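4.3 Preparing the desktop computer at the Mudetti service bay

This section applies to desktop computers received for internal inspection. It should be read together with the safety notes in section 3.

CAUTION: Disconnect the mains lead before any panel is removed. Wait six minutes before touching internal parts.

1. Place the computer on the bench, beside the slatted wall.
2. Release the side panel and store it flat on the lower shelf.
3. Check that the holder plate is firmly attached to the wall. Do not hang cables from its sockets or ledges.

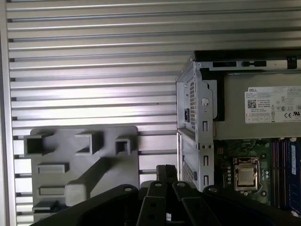
Figure 6. Dell desktop computer with side panel removed; grey holder plate on the slatted wall.

4. Inspect the ventilation mesh on the chassis bracket. Remove dust with a soft, dry brush.
5. Examine the slots and tabs of the bracket for bent metal. Record any damage on form 106.

Note: The edges of the sheet metal may be sharp. Gloves must be worn during steps 4 and 5.

6. Refit the side panel once the inspection has been signed off.

Replacement holder plates may be requested from Hường Mai, Stores, quoting part 310.

Section last revised 21 December 2022. Approved by Kelechi Tijani.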